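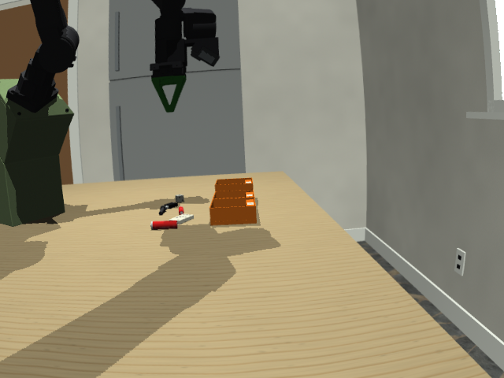
How a Sorting Robot Gets Ready for Work

A sorting robot picks up small things and puts them where they belong. Before it can do that, people have to set it up. Much of the setup can happen in a simulation, a computer model of a room, where a mistake breaks nothing.

What are the main parts?

The arm bends at its joints, much like your shoulder and elbow. At the end of the arm is the wrist, and below the wrist is the gripper. The green gripper in the picture has two fingers. They meet to make a triangle with a hollow center. The orange organizer on the table has three bins, and each bin has a small white label.

Step 1: Find home

Home is the position where every job starts. The arm goes there, and the computer stores the angle of each joint. At the Fluneo workshop, Rokeya Liyanage checks home 8 times before she goes on.

Step 2: Set the gripper

The fingers must close with the right force. Too little, and a part slips out. Too much, and the part bends. Rokeya starts with a low force and raises it in small steps.

Step 3: Teach the bins

The robot needs the position of each bin. If the organizer moves, the stored numbers are wrong and must be measured again — even when it moves by the width of a pencil.

Step 4: Run the test

The simulated robot tries 100 picks. Every miss goes on a list with the name of the part. Cans roll. Flat blocks are hard to pinch. Small pegs tip over.

Looking after the real arm

Theerawat Saithong services the real arm after every 3,000 picks. He wipes the fingers, checks the screws at the wrist, and looks for worn cables. The power is off and locked while he works. Then the arm goes back to home, and the angles are compared with the stored ones.

Words to know

Joint: a place where the arm bends or turns.
Simulation: a computer model used for testing.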